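Small Arms, Ordinary Jobs: A Look at the Zoltier Handling Kit

Firms that pack goods in modest volumes have had few choices in automation. The large systems are built for long runs, and the cost of setting them up is hard to recover on short ones. The Zoltier kit, offered by Bininia, is intended for this part of the market. It is sold as a bench system for light handling work, with cartons as its first stated use.

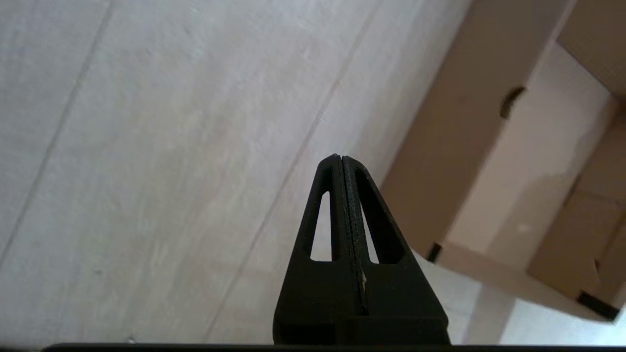 The basic package is priced at $2920 and includes the arm, the gripper, the control software and one day of training. A second arm may be added later. The service plan, billed at $400 a year, covers replacement fingers and software updates. Bininia states that more than 100 kits have been placed with customers to date.

The fingers are slim and can be changed by the operator – a welcome point for shops that handle several kinds of goods in one shift. The manual is less satisfactory. Its chapter on the use of two arms is brief, and the steps for teaching a new position are spread over three sections. A revised edition is promised for December.
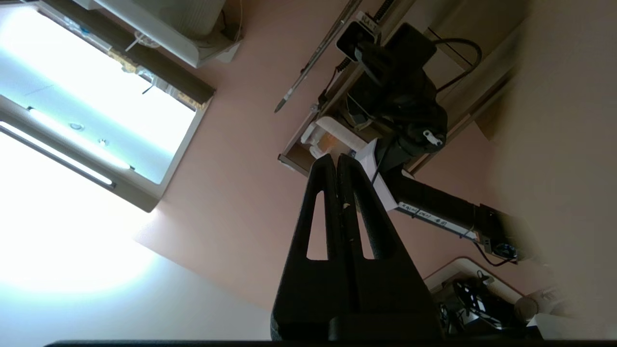 Kalliopi Liapis takes the view that the price of the kit matters less than the hours spent learning it, and would like to see the training extended to two days. Bininia offers a second day at extra cost. Orders placed now are shipped with the current manual, and the revised edition will be sent to all registered owners without charge.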